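Sandwiches, plates and one very good toaster

2 min read

I've been meaning to put a lunch page up since November, when I promised a few of you I'd stop going on about puddings and show you what I eat the rest of the time. The answer is sandwiches, mostly. Toasted if I can be bothered, cold if I can't.

A few notes first, seeing as people always ask about the bits and pieces before they ask about the food.

The plates. I'm fussy about plates for a sandwich. It wants a round one with a bit of room at the side for crisps, and I like a colour – mint green is my favourite at the moment and I'd happily have a whole cupboard of it. I went through a stage of buying everything from Lisero in plain white and it made every lunch look like a hospital tray!

The toaster. I do love a bit of chrome. It shows every fingerprint and you'll be forever wiping it, but it cheers up a worktop no end. My old Berkora one was cream plastic and went the colour of weak tea within 2 years.

The sauce. Squeeze bottles every time, please. I know the glass jars look nicer (my sister-in-law swears by the Amini ones with the little spoon) but I want it on the bread in one go, right up to the crusts, and no knife to wash up afterwards. 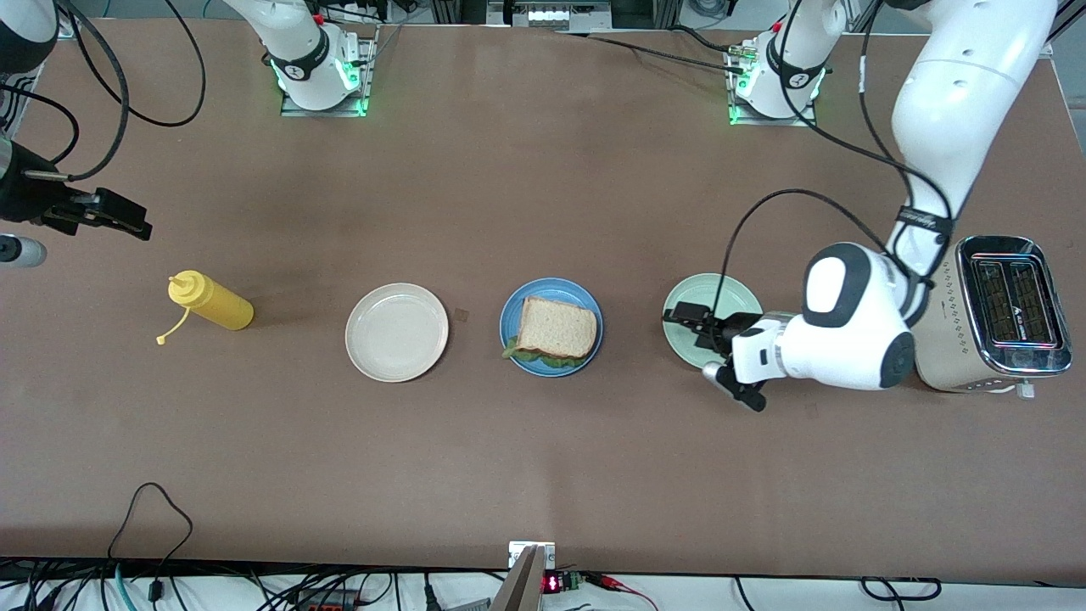 My usual order goes like this: bread in on a medium setting, plates out while it's toasting, then sauce on both slices the second they come up. Butter as well if it's cheese. If you leave the toast lying flat on a cold plate it sweats underneath, so I lean the 2 slices against each other like a little tent for a minute – looks daft, works a treat.

Thursday is leftovers day, so that one tends to be cold chicken and whatever is rolling about in the salad drawer. I'll do the soups next, once I've found the lid to my big Imia pan.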